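Die Wassermühle von Bundden - was vom Mühlgraben übrig ist
Projektbericht im Seminar Orts- und Regionalgeschichte, vorgelegt von Volkan Güler

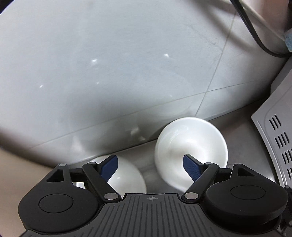

Wie ich zu dem Thema gekommen bin

Eigentlich wollte ich über die Kirche schreiben. Alle schreiben über die Kirche, und genau das hat mir Frau Danladi in der Sprechstunde auch gesagt (freundlich, aber deutlich). Sie hat mich dann gefragt, ob ich schon mal am unteren Ende der Gemeinde gewesen sei, da, wo der Weg hinter den Gärten plötzlich so einen komischen Knick macht. War ich nicht. Eine Woche später stand ich mit nassen Schuhen in einer Senke und hatte mein Thema.

Der Knick folgt nämlich dem alten Mühlgraben. Heute ist das eine flache Mulde mit Brennnesseln, aber wenn man einmal weiß, dass da Wasser lief, sieht man den Verlauf vom Wehr bis fast zur Straße - und dann versteht man auch, warum die Grundstücke auf der Nordseite so schief zugeschnitten sind.

Was ich benutzt habe

Im Gemeindearchiv liegen acht Mappen zur Mühle, ziemlich ungleich gefüllt. In der dicksten sind Pachtverträge, in der dünnsten steckt ein einziger Brief, in dem sich ein Müller über die Enten des Nachbarn beschwert. Dazu kamen die Flurkarte, das Kirchenbuch (also doch wieder Kirche!) und zwei lange Gespräche mit Leuten aus dem Ort. Ifeoma Bako hat mir beim Lesen der alten Handschrift sehr geholfen, ohne sie würde ich heute noch am zweiten Pachtvertrag sitzen. Tài Vi war bei fast allen Begehungen dabei und hat die Maße aufgenommen.

Die Müller

Die Mühle taucht zuerst in einem Abgabenverzeichnis auf, als Getreidemühle mit einem Gang. Wer sie gebaut hat, konnte ich nicht klären. Danach kommt erst mal lange gar nichts, und dann folgen vier Müllerfamilien, die sich im Kirchenbuch ganz gut verfolgen lassen, über Taufen vor allem.

Am besten belegt ist die letzte davon, die Familie Yáñez. Über deren Herkunft wird im Ort viel erzählt, von einem Soldaten, der hängen geblieben ist, bis zu einem Weinhändler mit Schulden. Belegen kann ich keine der beiden Geschichten. Der erste Yáñez steht im Kirchenbuch schon als »Müller allhier«, verheiratet, mit zwei Kindern, und verliert kein Wort darüber, wo er vorher war. Sein Enkel hat den zweiten Mahlgang eingebaut und dafür bei der Gemeinde 800 Gulden geliehen. Der Schuldschein liegt in Mappe vier, und auf der Rückseite hat jemand sehr klein die Rückzahlungen notiert, bis die Notizen mitten auf der Seite aufhören. Ob er fertig gezahlt hat oder ob nur der Schreiber gewechselt hat, weiß ich nicht. Ich habe wirklich lange danach gesucht.

Der Streit ums Wasser

Das war für mich der spannendste Teil. Oberhalb der Mühle lagen Wiesen, die zum Hof Drostitum gehörten, und die Bauern dort wollten im Frühjahr wässern. Der Müller wollte im Frühjahr mahlen. Das passt schlecht zusammen, und entsprechend lesen sich die Akten. Im April wurde jedes Jahr neu verhandelt, wer wann das Wehr öffnen durfte, und mindestens einmal hat jemand nachts die Bretter herausgezogen und in den Bach geworfen. Der Müller verdächtigt in seiner Klage den ganzen Hof, vom Bauern bis zum Hütejungen, kann aber keinen Zeugen nennen.

Am Ende gab es eine schriftliche Ordnung mit einem Eichpfahl, an dem die Stauhöhe abzulesen war. Arnout Vandenberghe, der am unteren Weg wohnt und dessen Großvater noch in der Mühle gearbeitet hat, kennt die Stelle. Vom Pfahl ist nichts mehr da, aber im Boden liegt ein flacher Stein, den er immer den »Eichstein« genannt hat. Ich halte es für möglich, dass der Pfahl darauf stand. Sicher ist das nicht, und Frau Danladi ist skeptisch - sie meint, der Stein könnte genauso gut von einem späteren Steg stammen.

Der Graben im Gelände

Wir haben den Graben vom ehemaligen Wehr bis zur Straße abgelaufen und mit dem Maßband gemessen, Stück für Stück. Herausgekommen sind 651 Meter. Auf der Flurkarte ist der Lauf etwas länger, weil das letzte Stück heute unter der Straße verschwindet. Im mittleren Abschnitt ist die Böschung auf der Talseite noch richtig gut zu erkennen, weiter unten hat sie wohl jemand für einen Gemüsegarten eingeebnet.

Vom Mühlengebäude selbst gibt es nur noch die Kellermauer. Nach der Stilllegung war dort eine Zeit lang das Lager der Samenhandlung Zevuston, davon erzählen die älteren Leute viel lieber als von der Mühle. Herr Vandenberghe erinnert sich an den Geruch von Kümmel, der bis auf die Straße zog. Das hat mit meiner Frage nichts zu tun, ich wollte es aber unbedingt irgendwo unterbringen.

Was offen bleibt

Die große Lücke zwischen dem Abgabenverzeichnis und der ersten Müllerfamilie habe ich nicht geschlossen. Vielleicht stand die Mühle leer, vielleicht fehlt einfach eine Mappe. Im Kreisarchiv soll es noch Rechnungen des Amtes geben, die sind aber gerade nicht zugänglich. Auch die Flurnamen hätte ich gern genauer angeschaut, »Am Schützbrett« zum Beispiel liegt ein gutes Stück vom heutigen Bachlauf entfernt, und da würde ich gern noch mal mit der Karte hin, am besten im Winter, wenn die Brennnesseln weg sind.

Abgegeben am 4. März 2024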